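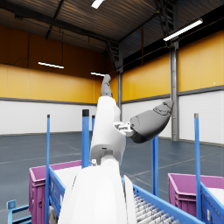 Efraín Chávez

Roller conveyor

A roller conveyor is a line of parallel rollers held in a frame, used to move boxes, trays, and other goods with flat bottoms. It's one of the simplest machines in the whole field of freight handling, and one of the most satisfying to watch!

The plainest kind is the gravity conveyor. It has no motor at all – the line is set on a slight slope and the load rolls down by its own weight. Getting the slope right is a real craft, as a heavy crate picks up speed on a grade where a light carton won't budge. Powered lines turn the rollers with a belt, a chain, or small motors inside the rollers themselves.
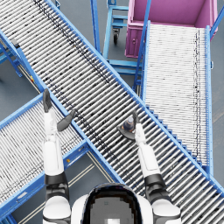

Blue-framed roller conveyors on a gray floor.

Spacing matters a great deal. A common rule of thumb calls for at least three rollers under a load at all times, so short boxes need rollers set close together. On curves, tapered rollers are often used (wider at the outer end) to keep a box facing the right way as it goes around.

A lovely early line survives at the old Vondráček cannery in Skoltham. It has 70 wooden rollers, drops through two floors, and still carries crates down to the loading dock on open days in November.

See also: Belt conveyor; Chute; Pallet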